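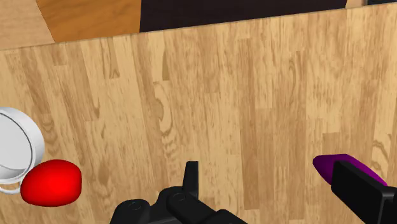

Incidencia 728 – La pinza se cierra antes de llegar al objeto (simulador Traltero)

Estado: abierta, pendiente de confirmación del cliente
Producto: kit Emongate, licencia de evaluación
Abierta por: Maëlys Ferrand
Asignada a: Thierry Guillot

Maëlys Ferrand, 9:40
Buenos días a todos, y perdonad de antemano la extensión, que ya sé que me enrollo. Llevamos unos días probando el kit y en general estamos muy contentos, sobre todo con lo rápido que se monta una mesa nueva. El problema lo tenemos con la tarea de recoger objetos pequeños. Uso la escena de la mesa de madera clara, con la taza blanca a la izquierda, el objeto rojo con forma de huevo delante de ella y el morado al otro lado, junto a la pinza. Pido el rojo y los dedos se cierran cuando todavía queda un buen trozo de mesa por recorrer. Con el morado pasa menos, aunque también pasa. He lanzado 300 episodios y en 60 se queda a medio camino. He reinstalado el paquete, he vuelto a la configuración de fábrica y he probado en el portátil de Gaëtan Lacroix con idéntico resultado.

Thierry Guillot (soporte Karer), 11:15
Hola, Maëlys, muchas gracias por contarlo con tanto detalle, así da gusto. ¿Me puedes decir qué valor tienes en el umbral de cierre y si el modelo de la pinza es el que viene con el kit o uno vuestro? Si tienes a mano el registro de un episodio fallido, adjúntalo también, por favor.

Maëlys Ferrand, 11:50
Adjunto el registro del episodio 545. El modelo de la pinza es el vuestro, no hemos tocado nada. El umbral no sé dónde se mira – he buscado en el manual y solo encuentro la velocidad de apertura.

Thierry Guillot, 15:05
Tienes razón, en el manual falta. Está en Ajustes, Efector, Avanzado, al final del todo. En el registro veo que la orden de cierre sale con la distancia medida desde la base de la pinza, cuando debería medirse desde la punta de los dedos. Prueba esto con calma:
1. Cierra la escena y guarda una copia.
2. En Avanzado, cambia «Origen de distancia» a «Punta».
3. Borra la caché de trayectorias.
4. Repite la tanda con la misma semilla.
Le paso el caso a Joscha Wendt, que lleva esa parte del código, para que revise el valor por defecto.

Maëlys Ferrand, 17:30
Cambiado. Solo me ha dado tiempo a una tanda corta y el rojo lo ha cogido siempre, ¡qué alegría! El viernes lanzo la completa y os escribo. ¿Hay que repetir el cambio en cada escena o se guarda con el perfil?

Thierry Guillot, 17:42
Se guarda con el perfil, siempre que salgas con «Guardar y cerrar». Dejo la incidencia abierta hasta que nos digas.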